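Workshop notebook, October, afternoon

Display stand for the Trurdale shop, continued.

Started at the bench after lunch. Wiremu Mudgway wants the small stand ready before the hats from Plilldale are priced, so today I was only trying how the pieces hang and whether the stand stays upright with weight on one side.

The stand is the white wire one that spins, with two tiers of hooks. I like it because it takes little space on the counter and a customer can see through it. Paora Grimshaw says it is made for keyrings and we are asking too much of it. He may be right about the lower tier. The arms there are short, and whatever hangs from them comes very near to the counter.

First trial was with the knitted gloves, 7 pairs, all on the upper tier. No problem. I turned it slowly by hand and then a bit faster, and the gloves swing out but stay on. With all pairs moved to one side the base lifted a little when I pushed at the top. I put it back and did it again to be sure, and got the same result. Ctibor suggests a weight of 200 g taped under the ring. I would prefer a wider base, but we must ask Leinonen if they sell one separately. Their price for the whole stand was 372 and I do not want to buy it twice.

Second trial, the soft things.

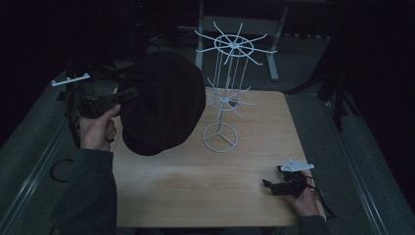
Black fabric is difficult for this kind of hook. A soft piece has no loop, so it must be hung by the edge or by a fold, and then the shape goes to one side and the customer sees a lump. Paora Te Moana proposed to sew a short ribbon inside each one. It is nearly two minutes of work per piece, which is acceptable for a small order. For a big one we would ask Cusen to put the ribbon in from the beginning.

One more remark about the light. With the room as dark as we keep it in the afternoon, black pieces disappear and only the white wire is seen. In the shop it will be better, but I would still put a lighter colour on the side facing the door.

To do:
Ask Leinonen about the wider base.
Cut 6 ribbons, 7 cm each, and try them.
Look at the hook ends again. I felt one sharp point on the upper tier, and it can pull a thread. Fine paper should be enough, then a drop of white paint.
Tell Wiremu that the lower tier is for flat things only (cards, small purses).

Paora Tautahi has the key for the paint cupboard until tomorrow.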